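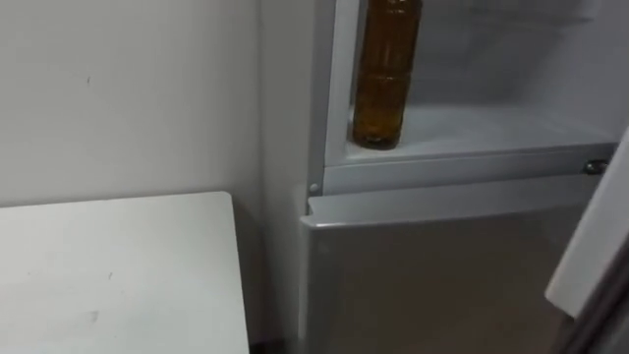 Nomvula Buthelezi keeps a cold tea diary. She has filled 98 pages of it since she moved to Clumley, and she will read you any of them if you give her half a chance. "People write down wine," she says. "Why wouldn't I write down tea? It's what I drink all day!"

Her small kitchen is where she tests everything for Cledley, the newsletter she writes for people who like their tea cold, brown and unsweetened. She sends it out every month, and the one on roasted barley brought in more mail than anything she'd done before. Readers wanted to know how long to steep, what bottle to use, and (this came up over and over) where in the refrigerator to put it.

She has strong feelings about that last one. "Not the door. Please, not the door! It swings, it warms up every time somebody wants the butter. I stand mine on the shelf, toward the front where I can grab it, and I leave it plenty of room. I love a fridge with space in it. You open it and there's your tea, and it looks wonderful."

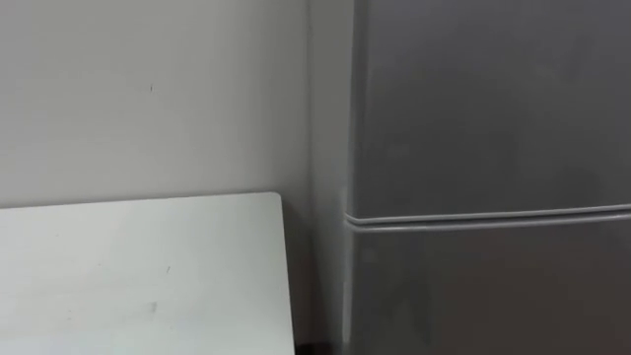 Do you need a special table or counter for this?
Any flat surface next to the refrigerator will do, as long as it's steady and you can wipe it down.

Buthelezi got hers when she gave up on a rolling cart. She had been carrying full bottles across the room and back, and it drove her crazy. "I wanted one step. Turn, put it down, pour, turn, put it away. My friend Fekete came over and said it looked like I hadn't finished moving in, and I said no, this is it, this is the whole plan."

She's just as happy talking about plain white furniture as she is about tea. A white top shows every drip, and she likes that, because barley tea can leave a ring if you ignore it. She goes over it with a damp cloth in the morning and again at night, and she clears it completely when she's done.
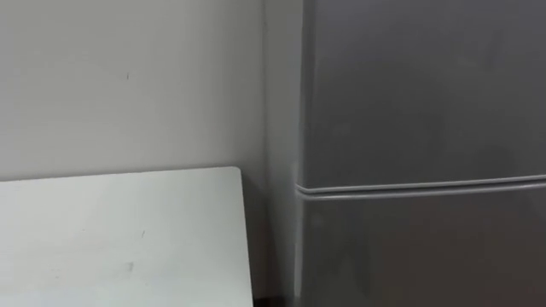

The tabletop by the refrigerator, bare.

Her method is simple enough to do half asleep. Hot water first, one bag, and 3 minutes before she tops it up with cold. Then it waits overnight. Her favorite recipe is one she calls Furano, a dark roast she steeps longer than she probably should. "It comes out almost like toast. My sister can't stand it, which means more for me."
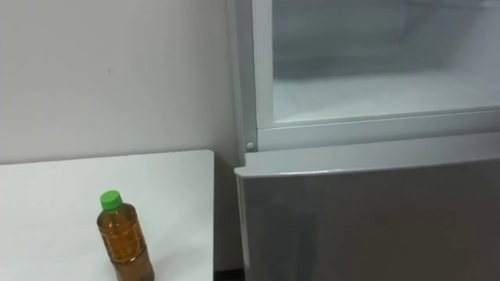
She reuses plastic bottles for a while and then recycles them, and she's picky about caps. A cap that sticks gets replaced by one from an older bottle, so she keeps a jar of spares under the sink. She always lets the tea cool before it goes anywhere near plastic, and she fills to the shoulders and stops there. "Leave a little air at the top. You want to be able to tip it over once and mix it up before you pour."

Next month's newsletter is going to be about green tea, and she's already worried about getting it right. The last batch went bitter on her. She has started a new page for it in the diary, with the steeping times down one side and a lot of crossing out on the other.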